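Home | Modules | Robot Learning | Handouts | Week 7 | Reading | Contact

Robot Learning from Demonstration
Handout for Week 7: Action chunking, and why we bother with it
Rhea Marquez, with lab notes by Shu-fen Lau

Last week we finished with plain behaviour cloning. You have a pile of demonstrations, each one a string of pairs (what the robot saw, what the person driving it did), and you train a network to go from one to the other. It is ordinary supervised learning, and I still find it delightful that it works at all. We left it in trouble, though, so let's start with the trouble.

1. Drift, again

Suppose the policy makes a small mistake at each step. In normal supervised learning a small mistake stays small, because the next test item has nothing to do with the last one. A robot doesn't get that luxury. Its own action decides what it sees next. A slightly wrong move puts the gripper slightly off the path the demonstrator took, the picture from the wrist is slightly unlike anything in the training data, and the next move is a bit worse. If the chance of a mistake at each step is e and the task has T steps, the worst case grows like e times T squared. Do go back over that argument until it feels obvious, as everything today leans on it.

Two ways to fight this:

Make e smaller (more data, better network, better pictures).
Make T smaller.

The second one sounds like cheating. It's the one I love.

2. Predicting a chunk

In place of one action, ask the network for the next k actions in one go. Run them, look again, ask for the next k. The policy now makes T/k decisions, so there are fewer points at which it can wander off. Write it as

pi(a_t, a_t+1, ..., a_t+k-1 | o_t)

where o_t is the current observation: the wrist picture plus the joint positions.

There is a second benefit, and to my mind it's the more interesting. People pause. When Shu-fen drives the arm she stops above an object, has a think, then goes down. A one-step policy looking at a single picture can't tell the start of the pause from the end of it, so it may learn to sit there for ever! If the chunk is longer than the pause, the whole pause and the movement after it can fit inside one prediction.

The price is that you are working blind inside the chunk. If an object is nudged just after you looked, the arm carries on with the old plan. Large k means smooth and deaf, small k means alert and jittery. Please remember this trade-off, it comes back in Week 9 with a different name.

3. Overlapping chunks

A nice trick softens the price. Ask for a new chunk at every step, even though the old one hasn't run out. At time t you then hold several opinions about what a_t should be, one from each recent chunk. Average them with weights w_i = exp(-m i), where i = 0 is the oldest opinion. Small m brings in new information faster. Large m trusts the old plan.

Be careful with averaging when the demonstrations disagree. If half of them go left round an obstacle and half go right, the mean goes straight through it. (Yes, somebody's group does this every year, and it's a wonderful way to learn it.)

4. Our tabletop task

The data set for the coursework is called Provness. It has 3,746 demonstrations of small pick-and-place jobs on a bare table, with dishes and foam characters as the objects. The training code is Stoletti, which you installed in the first practical. Set k in the config file under "horizon". We compared k = 1, 4 and 14 with everything else held fixed. The policy with k = 1 dithered badly before grasping. With k = 4 the dithering was mostly gone. With k = 14 the reach was beautifully smooth, but it missed more often when we shifted the target by hand halfway through.

Foam characters make lovely test objects. They are thin and flat, so a small height error means the fingers close on nothing, and when two of them touch or overlap the policy has to commit to one. Keep that in mind when you look through your own failures. 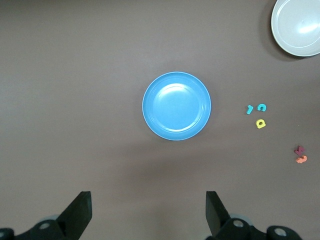
Should k be the same for the whole task?

It doesn't have to be. A long chunk suits the free movement across the table, and a short one suits the last bit before contact, where fresh pictures matter most. For the coursework keep it fixed, so that your results can be compared with everyone else's.

5. To try before the practical

Show that with k = T the policy is open loop, and say what that does to the drift argument in section 1.
Train with two values of k of your own choosing. Plot success against k, with error bars please.
Take one failed run and find the step where it first left the demonstrated path. Was that step inside a chunk or at a boundary?

Shu-fen is in the Nzioka lab until 4 if your install misbehaves. Bring the log file.

Related handouts
Week 5: Collecting demonstrations by teleoperation
Week 6: Behaviour cloning and compounding error
Week 8: When demonstrations disagree
Week 9: Planning with a short horizon
Notes from the Remevville summer school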